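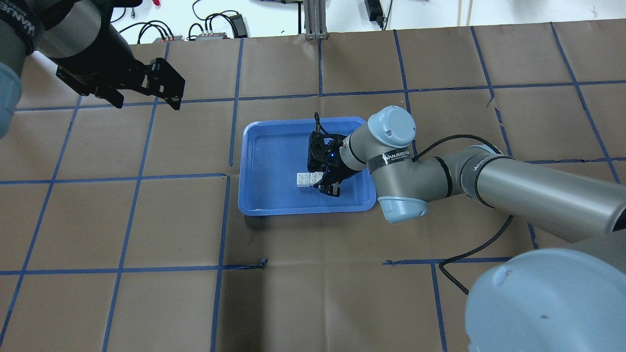
Ticket 443
Site: Lillmont, bench 6
Category: Surfaces and consumables
Opened: January 15, 2021
Status: Open, waiting on supplier
Summary: Blue tape grid lifting from brown paper; white bricks will not stay clutched together

Original report

Two complaints in one ticket. I know we are supposed to split them, but they showed up on the same bench and I was told they have the same cause. I doubt that.

First, the painter's tape. The grid went down on fresh brown paper and the strips started letting go at the crossings two days later. Where one strip passes over another, the top one has only tape to stick to, and it curls up there first. When we press it flat it stays down until lunch. When we peel it and lay a new strip, the paper fuzzes and the new strip holds worse than the old one did.

Second, the small white bricks. Pairs from the new bag come apart when you pick up the top one. Pairs from the old bag do not. Both bags were sold as the same thing by Haklow.

The blue tray is fine. I mention it only because the first reply I got by phone was to replace the tray.

Reply from Haklow support

Thank you for contacting us. Loose fit between bricks is most often caused by dust or skin oil on the studs. Please wash the bricks in warm water with mild soap, rinse, and air dry overnight. Tape lift is normal on porous surfaces. We recommend our premium tape for paper applications.

Update from bench 6

Washed 8 bricks from the new bag, dried them overnight on a towel, tried them again in the morning. Still loose. Washed 8 from the old bag the same way as a check. Still tight. I don't see how dust explains that.

As for the premium tape, I put it beside the roll we have now. Same width, same color, same feel coming off the roll. It costs more. I'm willing to be shown there is a difference, but a line on the package that says "premium" is not showing me one.

Reply from Haklow support

We are sorry to hear the washing step did not resolve your issue. Temperature can affect both products. Is the room below 60 degrees at night? Please also confirm that the bricks are from the same batch.

Update from bench 6

The room is heated day and night. I left a thermometer on the bench next to the tray and the needle sat in the same spot whenever I looked, including first thing in the morning. I can't swear to 3 a.m.

Batch: the new bag has no batch number. The old bag does. You would know better than I do why one has it and the other doesn't.

Tests run on the tape

1. Pressed every crossing with a hard plastic card instead of a thumb. Better. Crossings held a full day longer than before, then started to lift along the side nearest the door.

2. Cut the strips at the crossings so that no strip runs over another. This worked best of anything so far. It is slow, and the squares come out a little uneven if you are in a hurry. They were never perfectly square to begin with, so I can live with it.

3. Wiped the paper with a dry cloth before taping. No change that I could see. The Tritel rep swears by this one.

4. Flipped the paper to the other side. The other side is slicker. Tape sticks about the same and peels cleaner, which helps when a strip has to come up. Keeping this.

Tests run on the bricks

1. Wash and dry, as above. No change.

2. Mixed one old brick with one new one. Old on the bottom, new on top: loose. New on the bottom, old on top: tight. To me that points at the underside of the new bricks being a hair too wide. The studs look fine.

3. Sorted the whole new bag by hand, 140 bricks. Pressed each one onto the same old brick and turned it upside down. The ones that dropped off went in a cup. The cup filled up faster than I would like.

Note from the Noguchi bench

We had the same bag and just set the bricks side by side in the tray instead of stacking them. If your job doesn't need a stack, the loose fit doesn't matter. Ours didn't.

Update from bench 6

Fair enough, and side by side is fine for part of what we do. It is a way around the trouble, though, and I would like this ticket to stay open until someone measures a brick. Please don't close it as "resolved by customer."

Current state

Tape: using the slick side of the paper, strips cut at the crossings, pressed with a card. I'll believe it's fixed if it lasts to the end of the month.

Bricks: new bag pulled from use except for side-by-side work. Requested a replacement bag with a batch number printed on it. Haklow says one is on the way. They said that in November about the paper, too.

Next action: supplier to confirm shipment and say in writing whether the unnumbered bags come from a different mold.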